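Yurt Open Day Folding Set: README

Notes and files from the open day at Cludley, January 13, 2024

Hi, and thanks for grabbing this! I put the set together after our open day, mostly for the people who came through and asked where they could get a copy (there were more of you than I'd planned for, sorry about the tea). Yurt is our little household-chores project, and the demo was laundry, done with a pair of hand-held grippers, one per hand.

What's in the folder
clips/ the recordings, 700 in all, one fold attempt per clip
labels.csv garment, colour, start and end of each attempt
notes.txt my scribbles, spelling not guaranteed

Each clip is capped at 2000 samples. If a visitor was still wrestling with a sleeve at that point, it got chopped, so check the "ended" column before you organize anything into training splits.

How the day went
Štefánia Polák ran the first session and made it look dead easy. Then everybody else had a go and found out how stubborn a jumper can be when you've only got 2 fingers on each side! My favourite bit was watching people slow right down after the first try. Dark clothes on a bed were the ones I got asked about most, and they're still the ones I'd look at first. 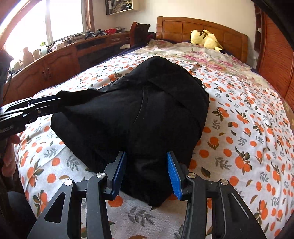 I've left the messy attempts in on purpose, and they're marked "scruffy" in the labels. Please don't filter them out and then email me that the set is too small.

Known problems
Clips from the Josetti session have their left and right channels swapped. The Stonder loader fixes this from version 7 onward; on anything older you'll have to swap them back yourself.

Licence
Free for research and teaching. If you use it, mention Yurt and tell me what you made, I'd love to see it.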